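Menos podio y más candado

Llevo tres cursos metida en el club de robótica de mi instituto, el Sikach, y cada diciembre tengo la misma discusión. Que si nos apuntamos al torneo de Horkbridge, que si no nos apuntamos, que si el año pasado quedamos fatal, que si los del Dogbe tienen mejor material. Pues bueno, voy a decirlo por escrito a ver si así me dejan acabar una frase: yo creo que las competiciones nos están haciendo peores profesores y peores alumnos. Y lo digo yo, que grito en las gradas como la que más.

Me explico. En un torneo el tapete es blanco, las piezas son cubos del mismo tamaño y todo está medido. Los chavales aprenden a llevar un cubo de la A a la B en el menor tiempo posible, y lo hacen de maravilla, ¡si es que son listísimos! Pero luego les pones delante una lata con un candadito y se quedan mirándola. ¿Por dónde se coge? ¿La sujeto con un brazo y tiro con el otro? ¿Y si se gira? Esas preguntas valen más que cualquier copa de plástico.

En Balus, que es como bautizaron los alumnos a su proyecto de dos brazos (no me preguntéis por el nombre, lo votaron ellos y perdí), trabajamos con cosas de casa. Latas, cuencos, tazas, bolsas de aperitivos. Cosas con dibujos y con brillos. El presupuesto de este año para objetos fue de 69 euros y todavía nos sobró para pilas.
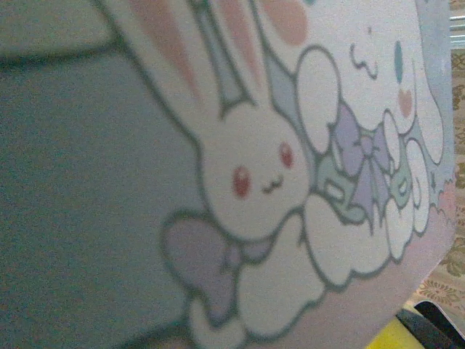
Lo que se aprende con una lata

A mí me pasó que al principio veía lo que veía la cámara de la pinza y me entraba la risa. De cerca, un conejo blanco con un lazo lila ocupa medio mundo, y claro, el alumno que está programando tiene que decidir dónde acaba el dibujo y dónde empieza el borde de la tapa. Ahí hay geometría, hay óptica, hay paciencia, y hay también una conversación preciosa sobre lo distinto que es mirar desde arriba y mirar desde la muñeca del brazo. Yo eso en el libro de texto no lo encuentro.

Además, trabajar sin cronómetro cambia el reparto. En los equipos de torneo siempre acaban mandando los dos que teclean más deprisa - lo he visto tantas veces que ya me lo sé - y los demás pegan pegatinas en la caja de herramientas. En Balus se turnan. Una lleva el brazo izquierdo, otro el derecho, alguien apunta en el cuaderno lo que se intentó y cómo estaba colocado todo antes de intentarlo. El cuaderno es obligatorio y me tienen manía por ello.

También defiendo el desorden moderado de la mesa. Un tutor de otro centro me dijo que un mantel estampado era una provocación para cualquier sistema de visión. ¡Pues mejor! Las mesas de verdad tienen flores, sombras y una taza que estorba. Si quitamos de en medio todo lo que molesta, lo que estamos enseñando es a funcionar en una mesa que no existe en ninguna cocina. 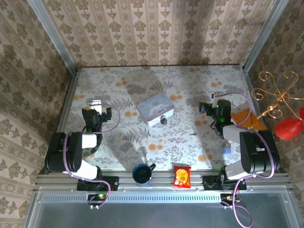
Yaw Sarpong no está de acuerdo, y como me ha pedido que lo ponga, lo pongo: dice que sin una fecha de torneo en el calendario los chavales lo van dejando, que la presión bien llevada enseña a terminar las cosas y que él ha visto a alumnos tímidos crecer una barbaridad delante de un jurado. Dice también que mi cuaderno no lo lee ni mi madre.

Lo del cuaderno me ha dolido, pero en lo otro tiene parte de razón. Terminar cuesta. En el segundo trimestre tuvimos una racha larguísima de empezar pruebas y abandonarlas, y ahí un torneo habría puesto a todo el mundo firme. Lo que hicimos fue montar una tarde abierta para las familias, a las cinco, con merienda, y os aseguro que el miedo a que tu abuela te pregunte qué hace ese brazo es tan eficaz como cualquier jurado.

Luego está el dinero, que de eso se habla poco. Entre inscripción y autobús, Horkbridge nos salió el año pasado por más de 500 euros, para que fueran cuatro alumnos y se quedaran en casa los demás. Con esa cantidad yo tengo el club entero trabajando hasta junio, repuestos incluidos. Esi Owusu lleva tiempo proponiendo que el club vaya al torneo un año sí y otro no, y cada vez me parece más sensato.

Y una cosa más sobre los dos brazos. Coordinarlos es dificilísimo, porque comparten el centro de la mesa y hay que pensar quién pasa primero, quién espera, a qué altura se cruzan. Con un brazo solo, el alumno piensa en su pieza. Con dos, tiene que pensar en el compañero, y de repente se ponen a hablar entre ellos en voz alta, cosa que en clase de mates no consigo ni suplicando.

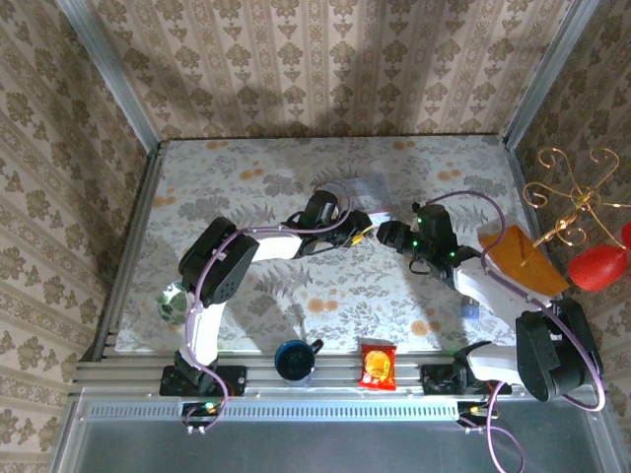 ¿Puede entrar en un club así alguien que no ha programado nunca?

Cualquiera puede, y en el nuestro la mitad llega sin haber escrito una línea. Se empieza moviendo los brazos a mano y llevando el cuaderno, y el código viene después, cuando ya apetece.

Total, que este curso he votado que no a Horkbridge y he perdido otra vez, como con el nombre. Iremos, llevaré la pancarta y me quedaré afónica. Pero la lata del candado se viene en el autobús.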